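Workshop notebook, Tekovthorpe shed
Feb 2, 2019

Carried on with the leather dye tests for the Sammont order. They want the satchel straps in a mid brown that doesn't rub off on a pale coat, and the batch we sent in November did rub off, so we're starting again from the hide.

Cut 7 strips from the shoulder Probert sent, each the width of a finished strap. Numbered them on the flesh side with the small punches because pencil vanishes under the dye. Strips 1 to 3 got the spirit dye neat, 4 and 5 got it let down by half, 6 and 7 got the water dye Shu-fen Tseng prefers. All wiped first with a damp sponge and left until the surface had gone back to its usual colour.

Strip 2 took badly near one end. I think that's belly fat working up into the grain, as the same patch felt greasy when I cut it. Gave it a second wipe with deglazer and it came up better but still lighter than the rest. Marked it as a reject for colour but will keep it for the rub test. 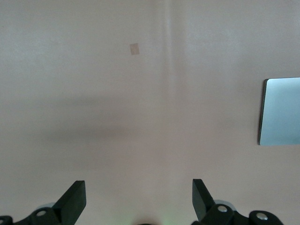

The let-down dye went on far more evenly than I'd expected. Two coats, the second across the first, and no tide marks. The neat dye is darker but goes bronze if you catch it at an angle, and buffing only half shifts it. Yao-tsung Yip had the same bronze sheen on the dog collars and cured it by buffing hard with an old wool sock before any finish went on. Tried that on strip 3. It helped, and the sock is ruined.

Rub test, dry: white cotton over a cork block, 20 strokes, light hand. Strip 1 left a clear brown mark. Strip 3 left less. Strips 4 and 5 left a faint smear. Strips 6 and 7 left nothing I could see.

Rub test, damp: same again with the cotton wetted and wrung out. All of them marked the cloth. 6 and 7 were the worst by a long way, so the water dye can't go out without a proper top coat. Taped the cloths into the back of the book in strip order.

Put the Plerkow finish on one half of each strip, thin coat, and hung them on the line by the window. Damp rub test on the finished halves to be done tomorrow, not before. Last time we tested the same evening and the finish dragged.

Typed the results into the stock sheet as well. The order is 1,177 straps and we have 2,549 blanks on the shelf if none of the older ones have dried out at the edges. Someone needs to go through the bottom two boxes and bend a few.
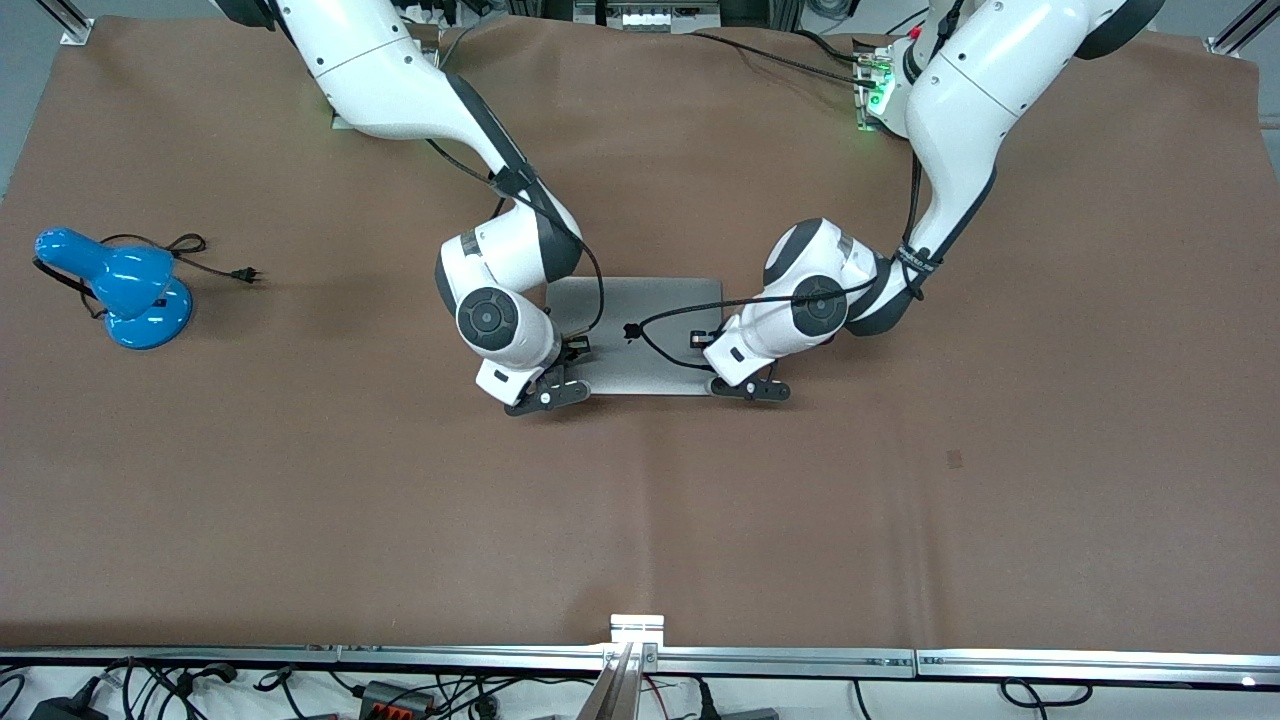 Laptop on the brown mat, two arms over it.

Other jobs. The edge slicker has a flat on it and is leaving a line, so I turned it round and will sand it when there's time. The skiver blade wants stropping before anyone uses it on the thin stuff. Moved the spirit dye to the metal cupboard and wrote the opening date on the tin.

Shu-fen asked whether we could buy hide already dyed through and skip all of this. I've written to Probert for a price. My feeling is it will cost too much on this order but might suit the next one, and the cut edges would need less work.

To do next:
Damp rub on the finished halves, all strips.
Bend test on 4 and 5, look for cracking in the finish.
New wool for buffing.
Ask Sammont if they'll accept a shade lighter than their sample, as strip 5 is the nearest we have.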